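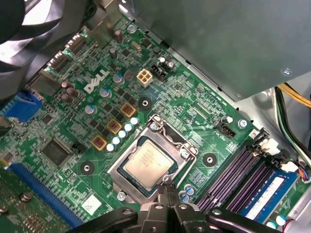 Posted in: Robot cells > Setup and upkeep

Hi all,

Answering the question about the teardown cell, with the earlier message quoted so the thread makes sense.

> We have inherited the Hurkine cell and the gripper drifts during
> a shift. Touch-off is fine in the morning and by afternoon
> the fingers come down beside the CPU lever. Is it the calibration
> or the mount? Also, does the metal cover over the top of the
> board have to come out first?
> Impi Laitinen

Check the mount before you touch the calibration. On ours the bracket screws had worked loose, and every recalibration only hid it for a day or two. Take the fingers off, clean both faces of the bracket, put the 4 screws back with medium threadlocker and tighten them crosswise. Then do the touch-off again from cold.

The cover can stay. We keep the approach on the socket side of it and set a no-go box around the metal with 8 mm of margin. The case fan needs its own box. If you swing the wrist to look at the rear ports you will find out how close it is.

Cables are a bigger nuisance than the cover. Dress the power leads towards the side of the case by hand before the cycle starts. The cell has no idea they are there.

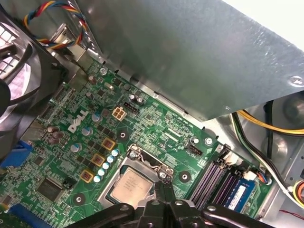
Porville, 2022-06-30

Notes from the service we did on our own cell, same Dell boards as Impi is running:

Replaced the finger pads. The old set had done almost 900 cycles and had worn unevenly – the left one was worse.

Taught the approach again over the socket. The colour threshold on the wrist camera was still set for the old lamp, so the bright metal of the frame and the processor lid washed out. Lowered exposure to 42 and it finds the lever again.

Väisänen has the spare bracket if anyone needs to measure one. The drawing from Farkel has the hole spacing wrong, so please don't cut from that. I'll send a corrected one once I've checked it against the part.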